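Illgate porch contest is back, and bigger

Entries for the Illgate porch decorating contest closed at noon and the count is in — 289 porches signed up, the most yet. Judging starts in June. Wreaths, planters, painted steps, rocking chairs, all of it allowed this year. Inflatables still out.

Tukuvix, the home and craft store at the bottom of Jivudska Street, is putting up the top prize again. Store credit worth $599, good on anything except custom framing. Second place gets a garden bench. Third gets a big box of outdoor paint, colors to be picked by the winner. 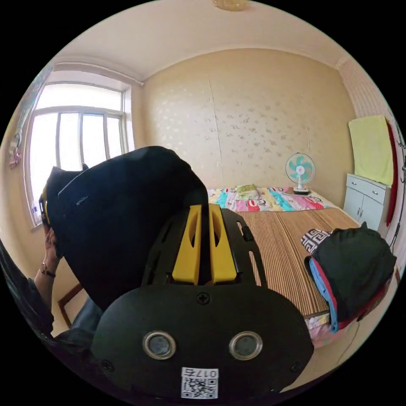 Rules are mostly the same as last time. Porch has to be visible from the sidewalk. Lights are fine but have to be off by 10 p.m., after complaints. Renters can enter, with a note from the landlord. Apartment balconies get their own group for the first time, which a lot of people asked for at the spring meeting. Stoops count as porches.

The big change is money. Entry used to be free and now it's $20 a household. Organizers say that covers the printed map and the yard signs, with whatever is left going to the planters downtown. Some grumbling about it online, but sign-ups went up anyway. Anyone who paid and can't take part has until the end of the month to ask for it back.
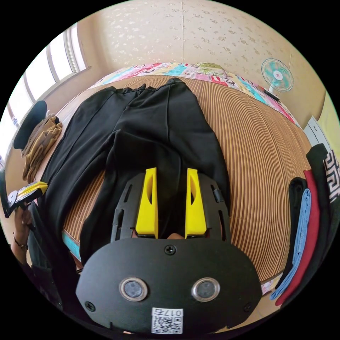 There's a color theme this time too, optional, worth extra points. It's "one bright, one dark," meaning a porch picks a single loud color and sets it against a deep one. Bright yellow against black, like the pair in the photo just above, would qualify easily. So would orange and navy, or hot pink and forest green. Three colors and the bonus is gone. White trim doesn't count agianst anybody.

Paint counter at Tukuvix says sample pots are going fast, yellows especially. More due in next week. The store is also running a wreath class, evenings at 6:30, bring your own wire cutters. Class is first come, first served and the back room is small.

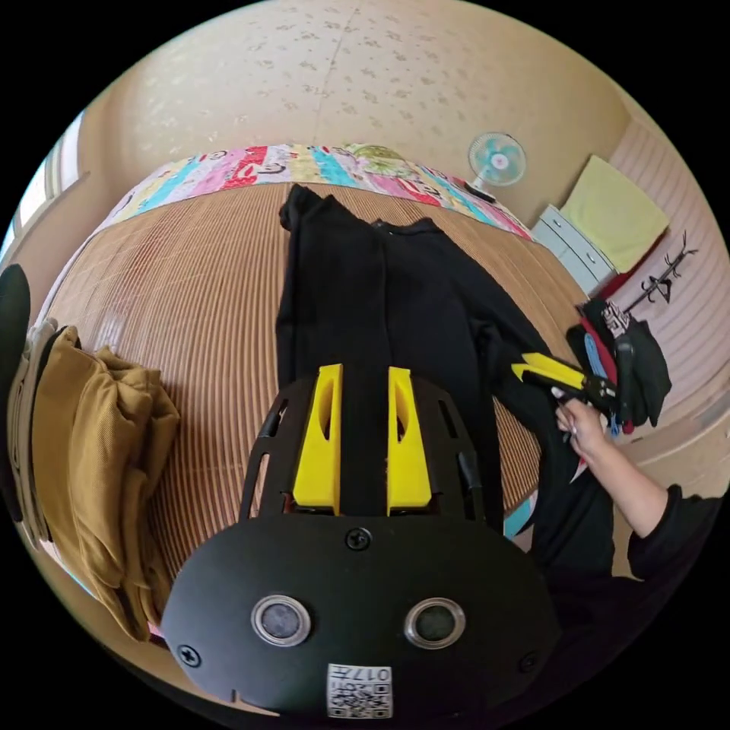

By Filip
Home and Garden

The walking route covers eight blocks this year, starting at the Jivudska Street fountain and ending at the library lawn. Maps at the library, the store and the bakery across from it. Route is flat the whole way except the last hill. Strollers OK. Dogs OK on a leash. Please stay off the actual porches unless somebody waves you up.

Visitors can vote too. One paper ballot per map, drop it in the box at the library before it closes. The visitor favorite gets a ribbon and a planter, no store credit. Judges' scores are seperate and get posted on the library door the next morning.
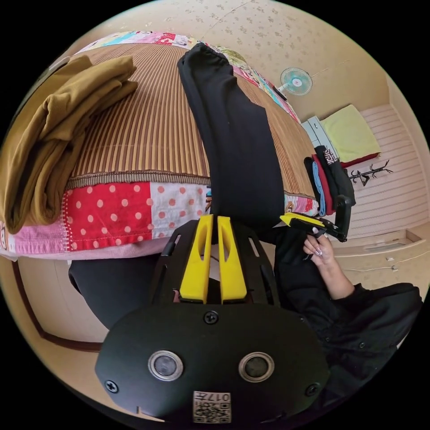
Filip
Home and garden reporter, Illgate

Parking is the usual headache. Jivudska Street will be closed to cars from 4 p.m. on the big night, so use the lot behind the school. Rain plan — everything moves back one week, same hours, same map. Yard signs can be picked up at the Tukuvix front desk, bring the entry receipt.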